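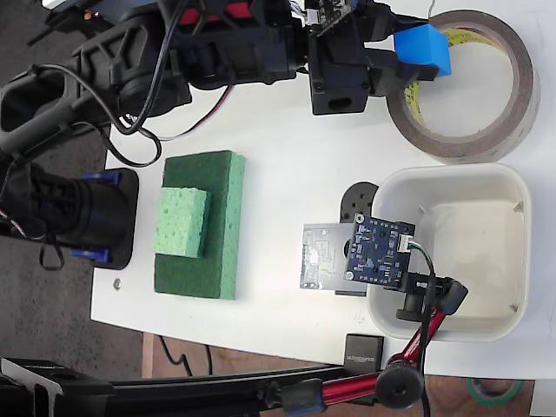
Packing Assistant, Part Time

Grosotton Craft Supply, Trilcombe warehouse
Posted in Jobs
No Comments

Grosotton sends craft kits and classroom supplies to schools and small shops. We are looking for 2 part-time packing assistants to work at our Trilcombe warehouse through the holiday season, with a chance of staying on until July.

What the job involves

Picking items from printed order sheets and checking them against the packing slip.
Boxing, taping and labeling orders. Most boxes weigh under 8 pounds. The heaviest is 45 pounds and goes on a cart.
Restocking shelves from the back room when a delivery comes in.
Wiping down the packing tables and sweeping at the end of the shift.
Setting aside anything broken or short and writing it in the returns book.

Who we are looking for

You should be able to stand for most of a shift and read small print on labels. Experience in a stockroom, mail room or store is useful but we will train you. You do not need to drive a forklift. Applicants must be 18 or older.

Hours and pay

Shifts are four hours, mornings or afternoons, Monday to Friday. Please tell us which you prefer. Pay is hourly and goes out every two weeks. Mayuree Chaimongkol in the office can tell you the current rate. Anyone who works the full season gets a $100 bonus with the last check. Staff can buy Dollora yarn and Sultana paper at cost.

There is free parking behind the building. The bus stops at the corner, but the last afternoon bus leaves before the late shift ends, so plan for a ride if you want that one.

How to apply

Pick up a form at the front desk or send a short letter with your phone number and the names of two people we can call. A resume is fine but not required. Mark it for the attention of Chaiwat Phromma, warehouse supervisor.

Applications close Saturday, October 26, 2019. The desk is open until noon that day. Interviews will be held the following week and we will call everyone who applies, including those we can't take on this time.

Filed under: Warehouse, Seasonal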